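# Cesto rígido ou saco para separar a roupa no piso de cima?

**kartini_hidayat** · maio

A nossa lavandaria de apoio fica no rés do chão e a separação é feita no mezanino, junto ao corrimão. Até agora usámos sacos de rede Drumstead. Estou a testar cestos de plástico branco perfurado, com pega recortada no topo. Carga típica: peças leves de algodão, dobradas em cima da mesa. Dúvidas:

1. O cesto ocupa mesa a mais?
2. A perfuração marca os tecidos finos?
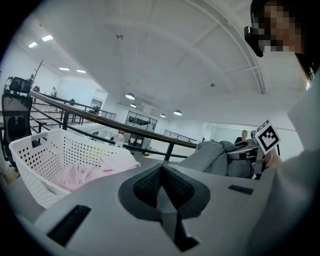 **tabua_e_ferro**

Qual é o peso máximo razoável por cesto, se tiver de descer escadas?

**kartini_hidayat**

Cinco quilos. Acima disso a pega recortada começa a cortar os dedos e perde-se a mão livre para o corrimão.

**r_menon**

Discordo do cesto para descer escadas. É volume rígido à frente do corpo e tapa a vista dos degraus. O saco vai ao ombro. Em Skurndale fizemos o registo durante um mês: 243 descidas, 17 paragens para reposicionar a carga, quase todas com cesto.

**tabua_e_ferro**

Dezassete em 243 são 7 %. Quantas eram com cesto e quantas com saco? Sem essa divisão o número não diz nada.

**r_menon**

Não separei os totais por tipo. Tenho as paragens anotadas, as descidas não. Aceito a objeção, mas mantenho a preferência.
Raghavendra Menon

**mulcahy_lav**

Estão a misturar duas funções. Para separar, o cesto ganha: fica aberto sozinho e vê-se o que está no fundo. Para transportar, saco. Quanto à marca no tecido, só a notei em malha húmida deixada de um dia para o outro sob mais de 90 peças empilhadas. Em algodão seco, nunca.

**kartini_hidayat**

Cesto na mesa e saco na escada implica uma transferência a mais por lote. Com 568 peças por semana, não é desprezável. Fica a disposição em uso: cesto na mesa com a peça rosa-claro lá dentro, cadeira preta de rede por trás, guarda do mezanino a seguir. O pano cinzento-esverdeado é de outro lote e não entra no cesto.
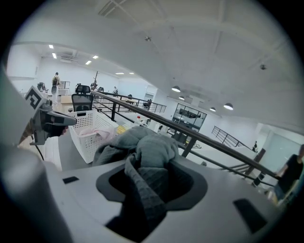
## Proposta de procedimento (versão 2)

**mulcahy_lav**

- Um cesto por cor. Não misturar claros com cinzentos, mesmo em lotes pequenos.
- Garrafas fora da mesa de separação. Uma tampa mal fechada inutiliza o lote.
- Encher até dois terços.
- Transferir para o saco só no fim do lote, com o cesto inclinado sobre a boca do saco.

**r_menon**

O ponto da transferência resolve a minha objeção. O dos dois terços parece-me arbitrário: com toalhas passa-se dos cinco quilos antes disso.

**kartini_hidayat**

Então limite por peso para toalhas e por volume para o resto. Vou pôr uma balança Larkley ao lado da mesa e volto com os valores por tipo de peça.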